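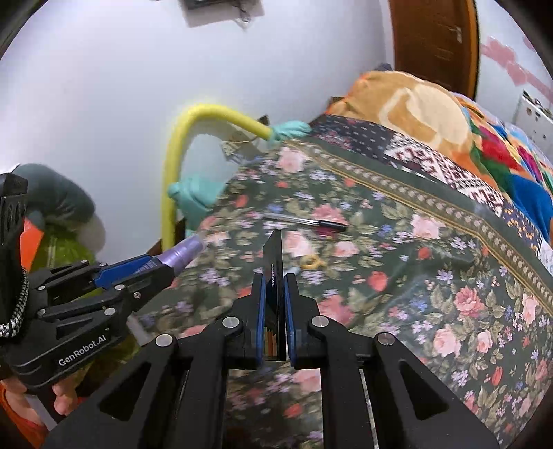
家务服务公司引入自动化以后，员工的工作会变少吗？

在我们调查的这家公司，员工每天的工作时间没有明显变化，变化的是工作的内容：用来打扫的时间少了一些，用来做动作示范和检查记录的时间多了一些。

2019年1月8日
Samer Farah

4 调查结果：示范工作进入日常排班

4.1 调查对象与背景

本节报告在 Vostico 家务服务公司做的调查的结果。Vostico 的业务是上门整理房间、洗晒衣物和简单的收纳。公司从前年四月开始参加一个名叫 Rallis 的项目，目的是让机械臂在将来承担一部分重复的拿取和摆放工作。机械臂本身还没有进入客户的家，现阶段进入工作现场的是手持夹爪。员工两只手各拿一把，用夹爪代替手指完成平时的动作，动作的过程被记录下来，以后用于机器的学习。

我们一共访谈了62名员工，阅读了511份班次日志。班次日志由员工自己在 Wistum 系统里填写，内容有长有短。有些人只写“正常”，有些人会写很多，比如哪一种瓶盖总是夹不住，哪一个抽屉需要两个人配合。对于研究来说，后一种日志当然更有用，但是我们在分析时没有丢掉前一种，因为写得少也可能说明一些问题，下面4.4会谈到。

需要先说明一点。访谈是在公司的休息室进行的，组长有时候会经过。我们请受访者选择自己方便的时间和座位，但不能保证每个人都说出了全部想法。

4.2 “慢下来”的手

在访谈里，出现最多的一个词是“慢”。有经验的员工整理一张床，平时几乎不需要思考，手自己知道先拉哪一个角。换成夹爪以后，同样的事情要分成很多小步。一位做了多年收纳的员工这样说：

“我以前拿一支笔就是拿一支笔。现在我要先看它朝哪边，再看两个爪子从哪边下去，夹住了还要等一下，不然它会转。”

小而硬的东西和软的东西带来的困难不同。对于笔、小瓶、盖子这一类，困难在于对准；对于被子、布袋、塑料袋这一类，困难在于不知道夹到了几层。受访者普遍认为后者更累，因为夹爪传到手上的感觉很少，只能依靠眼睛判断。有几位员工说，一个班次结束以后眼睛比手更需要休息。这个说法我们在设计访谈提纲时没有想到，后来才加进了问题里。

图3是示范工作在一个生活房间中的情况。两把夹爪同时夹着东西：左侧的一把夹着一件紫色的圆柱形物品，中间的一把夹着一件又薄又直的黑色物品，上面印有“TRAINER”字样。左下角可以看到持握者的一部分手。

图3 在有生活用品的房间里使用两把手持夹爪 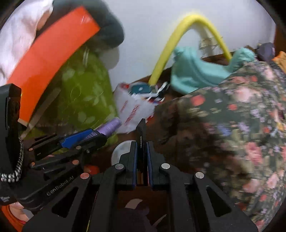
两把夹爪同时使用的时候，员工还要学习怎样分配注意力。平时做家务，人的两只手常常一只主要，一只帮助，帮助的那只手做什么，自己不太会注意。示范工作要求两边的动作都清楚。培训材料里写的是“双手都应保持有意图”，很多员工觉得这句话不好懂。培训员后来换了一个说法：“没有事情做的那只手，就让它停住。”据受访者说，这个说法容易多了，但是让一只手完全停住也需要练习，特别是已经很熟练的人，因为他们的手习惯提前去准备下一步。

这里有一个值得注意的现象。在普通的打扫工作中，资历长的员工完成得快，返工也少，这是公司发放熟练津贴的理由。在示范工作的头几个星期，资历长的员工被退回的记录反而比新员工多。退回的理由大多是“动作过快”和“途中改变目标”。一位组长对此的解释是，老员工看见旁边有一件东西放得不好，会顺手去整理它，而这个动作不在任务单上。从服务的角度看，这样做是优点；从记录的角度看，这一段就要重新做。

部分老员工对退回感到不满。不满的原因主要在于退回的通知只有一个代码，看不到是谁判断的，也没有地方回复。有一位员工说，她把同一个任务重做了几遍，到最后也不清楚哪里不合格。她没有写在日志里，理由是“写了也不知道谁会看”。

4.3 时间与班次

示范任务以“段”为单位排进班次，一段平均用65分钟，包括准备、操作和检查。公司最初的计划是把这些段放在两次上门服务之间的空档。实际上空档并不稳定，路上堵车，或者客户临时要求多做一点，空档就没有了。结果示范任务常常被推到班次的最后，这正是员工最累的时候。

在观察阶段，我们跟随了不同的班组，累计超过246小时。观察记录与日志大体一致，但有一处差别比较大。日志里“准备”这一项通常填得很短，而我们看到的准备工作相当多：把线整理好，确认夹爪开合正常，把要用的物品放回开始的位置，有时还要向在家的客户解释正在做什么。放回开始的位置这件事尤其花时间。一次做得不好，所有东西要重新摆，而重新摆的方式不能和上一次完全一样，否则记录之间的差别太小。员工把这件事叫作“弄乱”。

“弄乱”对于以整洁为职业的人来说有一点奇怪。几位受访者谈到它的时候都笑了。有人说自己一开始弄得太整齐，被要求“再自然一点”，于是她回忆自己儿子的房间，按照那个样子去摆。也有人不喜欢做这个，觉得刚刚整理好的床又要拉开，心里不舒服。我们没有在公司的任何文件里看到对这项工作的描述，它也没有单独的工时。

工资方面，示范段的小时工资与上门服务相同，但没有熟练津贴，也没有客户给的小费。对于新员工，两种工作的收入差别不大。对于资历长的员工，一个示范段就意味着收入少一点。公司的人事部门在与我们谈话时承认这个问题，表示正在考虑按合格记录给奖金。我们对这个方案有保留。如果按合格记录计算，“弄乱”和准备仍然没有报酬，而且员工可能会选择容易夹的物品，避开被子和袋子，这对 Rallis 项目本身也没有好处。

4.4 谁来解释，谁来决定

班次日志原来的用途是交接工作。参加项目以后，Wistum 系统里增加了一栏“现场说明”，希望员工写下机器学习可能需要知道的情况。如前面所说，有人写得很多。我们把这些文字给负责数据的合作方 Gumuvetti 的工程师看，他们说大部分以前没有读过，读了以后觉得有帮助。例如有一条日志写道，旧的床罩洗过很多次以后表面会变滑，夹起来以后要先提高一点再横着移动。还有一条说，圆的小瓶要夹在靠近盖子的地方，那里粗细变化比较大，不容易滑走。

这些是工作经验，也是员工多年积累的东西。按照现在的安排，它们写进一栏自由文字，没有署名，也没有回音。有三位员工在访谈中明确提出，希望知道自己写的内容有没有被使用。其中一位说：

“如果以后机器做得好，里面有我教的一部分，我希望有人告诉我。钱是另外的事情。”

对于工作会不会因此消失，受访者的看法分歧很大。年纪轻的员工多数认为机器在很多年里做不了整个家务，最多做其中的几样。年纪大一些的员工谈得比较少，有的人说这个问题应该由公司回答。公司的书面立场是不会因为 Rallis 项目减少上门员工的人数，但这份文件没有写明有效到什么时候。我们问过两次，得到的回答都是“目前没有变化”。

还有一些员工看到了新的位置。培训新人使用夹爪、检查记录、设计任务单，这几件事现在由组长兼做，做得很辛苦。一位原来因为膝盖受伤准备离职的员工，在调查期间转为全职检查记录。她懂得家务，看得出一段动作是不是真的把事情做完了，例如盖子有没有盖紧，被角有没有压平。她对我们说，检查时最难的是忍住不去评价别人叠得好不好看。

这种位置的数量目前很少，选人的方法也不清楚。大多数人是组长口头问到的，没有公告。在没有被问到的人当中，有人以为这是对老员工的照顾，有人以为需要懂电脑才可以申请。两种理解都没有在人事部门那里得到确认。

4.5 对客户住所的影响

示范工作有时在公司的练习房间里做，有时在同意参加的客户家里做。员工比较喜欢练习房间，理由是东西坏了不用道歉。工程师比较希望在客户家里，因为真实房间里的物品更杂，布料的花纹和光线也不一样。客户签过同意书，但同意书由公司发出，到了现场，回答问题的是员工。客户最常问的是会录下什么，录下的东西放在哪里。员工能回答前一个，后一个只能请客户打电话到公司。

有一次观察中，客户问完以后决定当天不做示范，只做普通整理。员工按照客户的意思做了，然后在系统里找不到可以填写的选项，最后选了“设备故障”。我们后来在日志里看到不少“设备故障”，无法判断其中有多少是同样的情况。因此，在第5节讨论设备可靠性时，我们没有使用这一项数据，只使用维修单上有记录的故障。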